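Kirsty Sowerby
Oct 19, 2026

Right, a thread about digitising our village choir's tapes, as over a dozen of you have asked and I keep promising. Grab a tea.
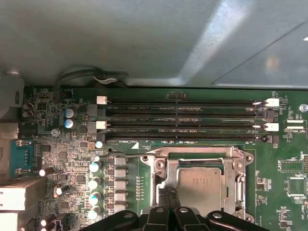
Four memory slots, all empty. 

1/ Background: the choir has been recording itself since before I could walk. Cassettes mostly, a few minidiscs, one reel that smells of vinegar. All of it lived in Ngan-ling Tu's spare room until she wanted the spare room back.

2/ I said I'd copy the lot over the winter. That was February. It is now very much not February.

3/ What I got wrong first: I cleaned nothing. Just shoved tape one in and pressed play. Sounded like carols under a duvet. Clean the heads! Cotton bud, isopropyl, two minutes, massive difference.

4/ Second mistake was the level. I set it on the quiet opening of an Advent concert and then the basses came in. If you're doing this, find the loudest bit first and set it from there. Leave headroom. More than you think.

5/ Tapes need doing in real time, there's no shortcut. 12 tapes is a proper chunk of your week. I do one while I cook and one while I iron, and my ironing has never been so up to date.

6/ File names. Oh, file names. Date first, then place, then what it is. I started with things like "nice one soprano solo" and had to go back through every single one – learn from my misery.

7/ We're at 1,544 tracks now, once each concert is chopped into separate pieces. Lots of duplicates. There is SO much Stanford in B flat.

8/ Best find so far: a rehearsal where somebody left the recorder going through the tea break. Forty minutes of gossip about a hatstand. Ngan-ling knew every voice and had to go and sit down for a bit.

9/ Someone asked about removing hiss. I barely touch it. Take too much out and the singers sound like they're underwater. I keep the raw copy as well, always.

10/ Still to do: the minidiscs, and the vinegar reel, which I'm sending off to someone who knows what they're doing. If you sang with us and have a box in the loft, message me, I'll come and fetch it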